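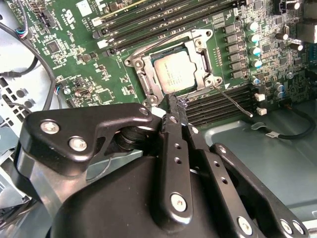

Fig. 6. Wrist view with the gripper over the socket, processor seated.

6. Processor swap

My favourite chapter! You'll want the arm homed and the Drerik controller running before you start. Pull the mains lead out of the PC and keep it out.

6.1 Lay the case on its side and clamp it to the bench. If it can slide, the taught points are worthless.

6.2 Set finger force to 5 N and speed to 3 per cent. Yes, it crawls. Enjoy it.

6.3 Teach the hover point 30 mm above the socket, then save it as HOVER.

6.4 Release the retention lever by hand and swing the load plate fully open.

CAUTION: Never let the fingers travel below the rim of the socket. Bent contacts mean a new board.

6.5 Hand the chip to the gripper by its edges, heat spreader up, and close slowly. Jog to HOVER and turn the wrist until the corner marks agree.
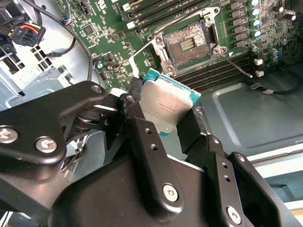

Halfdan Ravn wrote in after trying this on the workshop's other arm: "I'd add a dry run with a square of card first. Mine was three degrees out at the wrist and I'd never have spotted it with the real chip."

Good call, so it goes in as a step.

6.6 Repeat 6.5 with card cut to the size of the chip. Do it 3 times, and go on only if it lands square each time.

6.7 Lower the real chip in 0.5 mm jogs, open the fingers, retreat to HOVER. Close the plate and lever by hand.

Note: firmware from before May loses HOVER at power-off. Teach it again.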